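Section 4. Setting Up the Breakfast Counter

Welcome back! By now you have your Clalla kitchen play set unpacked and the soft foods sorted, and it is time to lay out the counter so that little cooks (and the grown-ups who get served a great many pretend breakfasts) can find everything. Take your time with it.

1. Wipe the counter and let it dry fully before anything goes down.

2. Put the toaster oven and the two-slot toaster along the left side, with the cords kept back from the front edge. A folded kitchen towel can live on top of the oven while it is unplugged and cool.

CAUTION: Real appliances used in play must stay unplugged. Check before every session, even if you checked yesterday.

3. Line up canisters and bottles against the backsplash, and leave the middle of the counter for the wooden board.

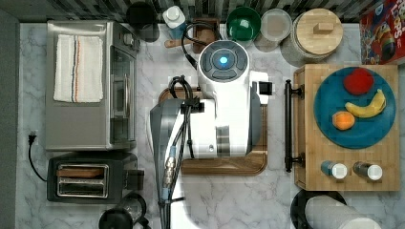 Aiman Pasaribu wrote to us that the canisters are better sorted by how often you reach for them than by height, and that a sticky lid belongs at the front, where two hands can get at it. We have taken that advice to heart and happily pass it along.

4. Set out the board. It should sit flat without rocking - if it rocks, turn it around or slide it a little.

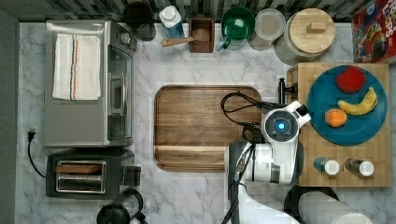
5. Choose the foods for the first meal. Fruit is a lovely place to begin, and three pieces on one plate is plenty for small hands.

NOTE: The soft foods may be spot cleaned with a damp cloth. Please don't soak them, as the filling takes forever to dry.

6. Bring the cereal box within easy reach of the plate. An empty one from your own pantry does nicely.

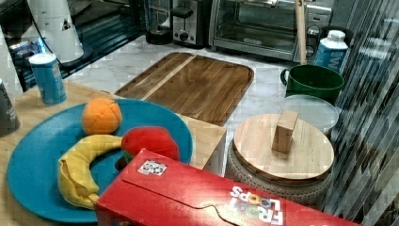
7. Save the toast for last, because everyone wants to do it. Lower the wooden slice straight down into a slot and let go gently - never push the lever with wood inside.

CAUTION: Take the wooden toast out before the toaster is plugged in again for real use.

8. If you own a French press, stand it beside the toaster, well in from the edge. Glass is for grown-up hands only.
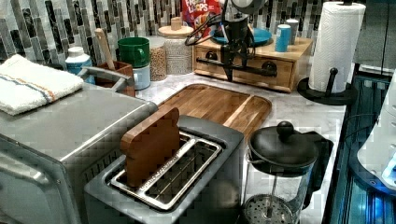
Fig. 4. Wooden toast in the left slot, French press to the right.

When breakfast is over, put the foods away first and the board last.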